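Tumidgate Community Help > Sport and leisure

Running on the track when rain is coming

Posted by Wajid Rajput, November 2022

I've started doing laps at the Prorkton track after work. It often clouds over while I'm out. Is the red surface all right to run on in the rain, or should I stop? I'm in ordinary road trainers, 6 months old. This is the sort of sky I mean, with the dark cloud over the trees. 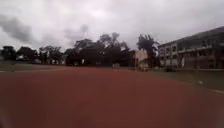 Liette Nguyen
Rain on its own never stopped me. A red track usually grips well enough in trainers if there's still some tread on them. Take the bend slower than usual and keep off the painted lines, they get slippery before the rest does. The grass is worse than the track once it's soaked. If you hear thunder, go indoors straight away and don't stand under the trees. I wait 30 minutes after the last rumble.

Prasetyo Ginting
get a cap with a peak, keeps it out of your eyes

Elżbieta Piątek
Agree with Liette about the lines. I slipped on one doing 3000 metres last winter and had a sore hip for weeks. Check your soles at the heel, mine had gone smooth there and looked fine everywhere else. Stuff the shoes with newspaper when you get home and keep them off the radiator.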